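The gripper that did not want to let go

8 Jun 2018

I promised to write more often about the project, and I kept silent for two months. The reason is that I had a fault which took all my evenings, and I did not want to write before I understood it. Now I think I understand it, so I will tell it in the right order.

The task of the arm is simple to say. It should take a drink can or a snack bag from the counter, lift it, and give it to the person who stands in front. I call the software Okoro. It plans the movement, and a small separate controller, the Jedier board, closes and opens the fingers. Okoro says "close" or "open", and Jedier decides how much current the motor gets. I liked this division very much when I made it. The fault lived exactly in this division.

It started in a test with a can. The arm lifted it well and moved to the handover place. I put my hand under the can and Okoro sent "open". The fingers did not open. They closed more. I heard the metal make a small click, then a bigger one, and then I had cola on my sleeve and on the floor. My first thought was that I had mixed the sign of the command, which I have done before. But the next test was normal, and the one after it also.

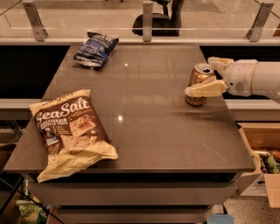 A fault that comes each time is a pleasant fault. You change one thing and look. This one came when it liked. I repeated the same handover 80 times over one weekend, with the same start position and the same speed, and it failed in only two of them. Both times the log of Okoro was perfectly clean. It said "open sent, open confirmed". According to the computer, the can was already in my hand.

So I stopped believing the word "confirmed" and connected a second cable to read what Jedier was really doing. It took me a whole evening to make the two clocks agree, and I recommend to do this first and not last, as I did. When I finally caught a bad handover, the record was easy to read. The open command arrived while the board was still busy with its slip reaction.

I must explain the slip reaction. When the finger sensor feels that the object is sliding, the board squeezes harder for a short time, without asking anybody. I took this idea from the example code that came with the Ostilance fingers, and it is a good idea while the arm carries something. But at the handover a person pulls on the object, and for the sensor a pull looks the same as a slip. If I pulled a little before the command came, the board squeezed. Then "open" arrived, the board wrote it in its list and answered "confirmed", and at the end of the reaction it cleared the list. My command was thrown away, and the stronger grip stayed.

With a can this is only a wet sleeve. A friend from the Badivberg workshop asked me what happens if a finger is between, and I had no good answer. The fingers are soft, but I tried the squeeze on a force gauge and I would not like to keep my thumb there. After this question I did not put my hand near the gripper again until the change was made.

The change has two parts. First, "open" now has priority over everything in the board, and it stops the slip reaction immediately. Second, "confirmed" is sent only when the finger position has really changed. I also put a limit on the current, 18 percent lower than before. A heavy full can sometimes slides a bit now, and I accept this.

I also moved the stop button. It was behind the arm - to reach it I had to lean over the elbow, and I had never noticed how stupid this is. Now it is on a long cable and I hold it in my left hand during each handover.

Since the change I have not seen the fault, but I said the same thing after my first wrong repair, so I will continue to test through the summer. The snack bags are the next problem. A bag moves inside the fingers even when the grip is good, and the sensor reports slip nearly all the time. I have an idea to ignore the first moment after closing, but I have not written this part yet. In September I would like to show the arm to other people, and before that I want to do the handovers with bags too, with the second cable still connected.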